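Skarnden 技术学院 机器人课程项目工作日志
项目名称:Eka(双臂布料整理)
记录月份:六月
地点:Inden 楼底层实验室
记录:项目组值班成员
复核:Ashwin Joseph

一、当日工作安排

上午 9 时开机。按照课程中期检查的要求,本次工作以布料的夹取、提起和双臂交接为主,折叠动作仅作观察,不列入成绩。参加人员为项目组全体成员,Aleksi Pelkonen 负责遥操作端,Ashwin Joseph 负责数据检查与安全监督。Thevar 小组同时段使用隔壁工位,双方已就供电插座和网络端口的占用达成一致,上午未发生冲突。

开机前检查项目如下:两臂底座螺栓复紧;夹爪空载开合;急停按钮按下与复位;线缆沿臂走向有无拉紧或缠绕;腕部相机与顶部相机时间戳是否一致。前四项正常。时间戳一项首次检查时发现右腕相机滞后,重启采集进程后恢复一致,原因未查明,已列入待办。

二、任务定义(修订稿)

上一版任务定义中“整理完成”一词含义不清,两名操作员对同一条记录给出了不同的判断。经讨论,自本次起改用以下表述:

起始状态:各色布料堆放于桌面中部,允许相互覆盖,不得人为摊平。透明收纳箱置于桌面,位置允许小幅变化。
过程要求:每次只处理一块布。取布时允许另一臂协助压住其余布料。一臂提起后,另一臂可从下方接取。
结束状态:目标布块完全进入收纳箱,布角不得搭在箱沿之外;两臂退回初始位姿。
失败判定:布块落到桌面以外;夹爪夹住箱壁;单条记录时长超过 60 秒;操作员主动终止。

时长上限此前未作规定,导致个别记录中操作员反复尝试同一布角,后期处理时不得不手工截断。Aleksi Pelkonen 提出上限过紧可能使新手操作员过于匆忙,项目组决定先按此数值试行,中期检查后再议。

三、夹爪与材料

本次使用的布料中,绒面毛巾类最易夹取,指尖压入布面后收拢即可带起一道褶。较薄的布块需要先将指尖斜向推入,使布面隆起,再行闭合,直接垂直下压时成功率较低。此项为操作员主观意见,尚无统计支持,记录在此供后续对照。

指尖贴片更换过一次。旧贴片边缘翘起,夹取时会挂住绒圈,松开后布块仍粘附于一侧指尖,需要晃动手臂才能脱落。更换后未再出现。请下一班成员在开机检查中增加“贴片边缘”一项,并在表格末行签名。

夹持力参数由原先的较高档下调。下调的考虑有两点:其一,交接时两只夹爪同时夹持一块布,若任一侧夹持力过大,另一侧容易被拖动;其二,电机温度在连续工作后上升明显。下调后交接动作较为平顺,但提起较重的毛巾时偶有滑脱,尚需在两者之间寻找合适数值。在找到之前,请各位成员不要自行改动配置文件,确有需要时先在日志中注明。

四、双臂交接

交接是本项目现阶段的主要困难。一臂从上方夹住布块顶部提起,另一臂在下方张开夹爪等待,待布面进入两指之间后闭合。困难在于下方夹爪靠近时,布的下缘会随气流和臂的振动摆动,腕部相机又有相当一部分视野被指尖自身占据,操作员难以判断布面是否已进入两指之间。 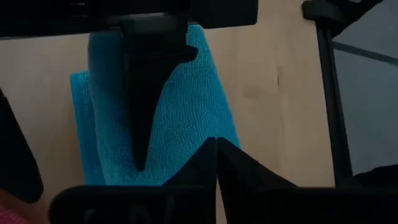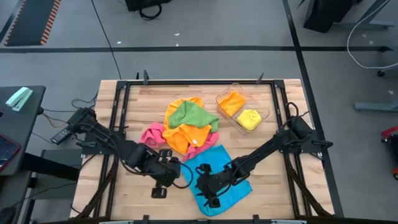
提起一块布时,为什么不直接由同一只手臂放入收纳箱,而要安排交接?

课程任务书规定本项目须考察双臂协作,交接动作单独计分;此外,收纳箱偏向桌面一侧时,另一侧手臂伸到箱口上方已接近关节限位,由近侧手臂完成放置更为稳妥。

五、遥操作记录

上午的记录由 Aleksi Pelkonen 完成,下午 2 时起换由两名新成员轮流操作,Ashwin Joseph 在旁指导。新成员此前只完成过仿真环境中的练习,首次接触实机,故前若干条记录一律标记为“练习”,不进入训练集。

对新成员的操作,指导意见归纳如下:

移动手臂时视线应在主画面与腕部画面之间切换,不宜长时间只看其中之一。接近布面时放慢速度,闭合夹爪之前停顿片刻,使画面与实际位姿对齐。提起布块后先竖直上升,离开布堆之后再作水平移动,否则下层布料容易被一并带出。暂不使用的一臂应停在布堆外侧,不得悬停于另一臂的行进路线之上。

下午出现一次两臂轻微接触,系左右操作手柄同时向中间移动所致。急停按钮及时按下,复位后检查各关节零位,无偏移。该条记录已删除,事件登记于安全表。Ashwin Joseph 要求项目组在软件中加入两腕最小间距限制,初值取 8 厘米,交接阶段由操作员踩下脚踏开关临时解除。限制功能由负责控制程序的同学编写,完成前每次双臂操作必须有第二人守在急停按钮旁。

六、数据检查

每条记录结束后立即回放,检查有无丢帧、画面冻结以及关节数据中断。回放人与操作人不得为同一人。此项制度执行以来,多数问题可以当场发现并补录,不必等到训练阶段再返工。

语言标注方面仍有不统一之处。同一动作有成员写作“拿起蓝色毛巾”,有成员写作“抓取蓝布”,英文标注中 towel 与 cloth 混用。经商定,中文统一写作“布”,英文统一写作 cloth,颜色词按词表选取,不得自行添加“浅”“深”等修饰。词表存放于共享目录,文件名前缀为 Eka。先前已提交的标注由 Thevar 小组提供的脚本批量替换,替换后抽样复核,复核人签名。

采集目标为 300 条有效记录,中期检查前须完成。当前进度落后于计划,主要原因是夹持力调整期间暂停采集,以及时间戳问题导致的重启。项目组申请在晚间延长实验室使用时间,申请表已交至 Inden 楼管理处,尚待批复。

七、场地与纪律

桌面以外的线缆应靠边放置,不得横跨人员通道。地面黑色胶带为设备活动范围界线,手臂上电期间人员不得进入界线以内,取放布料时须先口头通知操作员,待其双手离开手柄并应答后方可伸手。近期有来访学生越过界线观看,值班成员应当予以提醒。

个人物品请勿放在操作桌面上。实验室关闭前,布料应收回箱内,手柄充电,主机关机,总电源由最后离开的成员切断并在门口登记表签字。

八、遗留问题

1. 右腕相机时间戳滞后的原因。已保存重启前后的系统日志,待与 Thevar 小组的同型号相机对照。
2. 夹持力取值。拟以同一块毛巾分 3 档测试,由同一操作员完成,避免操作习惯影响结果。
3. 两腕最小间距限制的编写与验证。验证须先在仿真中进行,再由 Ashwin Joseph 到场后上实机。
4. 绿色与蓝色布块在较暗光线下的标注复核。傍晚窗侧光线减弱,回放时有成员将两者写错,建议记录时一律打开顶灯。
5. 中期检查的演示次序。Aleksi Pelkonen 建议先演示单臂取放,再演示交接;另有成员认为应将交接放在最前,以免手臂升温后夹爪滑脱。未形成一致意见,留待下次会议决定。

下午 5 时 40 分停止采集。原始数据已备份至学院服务器,校验完毕。下一班值班成员请先阅读第三节关于配置文件的说明,再行开机。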